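Undix learns to pick things up (sort of)

November 23, 2024

So the arm finally has a proper pair of fingers, and I've been grinning like an idiot since tea.

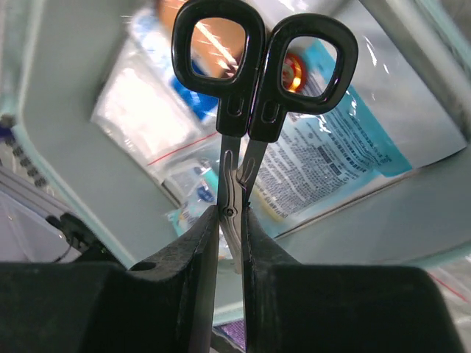 I've been building Undix since January, first on the kitchen table and now at the Lotdale workshop, where I can leave bits lying about without getting told off. The old grippers were hopeless with anything thin. Pens, spoons, you name it, they'd twist round and ping off across the bench. So I redrew the fingers with a longer slope and a narrower tip, and cut the closing speed right down while I was at it.

The servo takes a number from 0 to 1000 for how far to close, and I'd been slamming it to the top every time (no wonder the gears were moaning!). Now it creeps in 64 steps at a go and checks the current in between. Much kinder, though it does take an age.

Still to sort: the wiring near the wrist, which I'm forever snagging with my sleeve, and the Dagdag controller board, which has dropped its connection 2 times this week. Could be the lead, could be my soldering. I've got a spare Urari board in a drawer somewhere, so I'll swap that in next and see if it behaves.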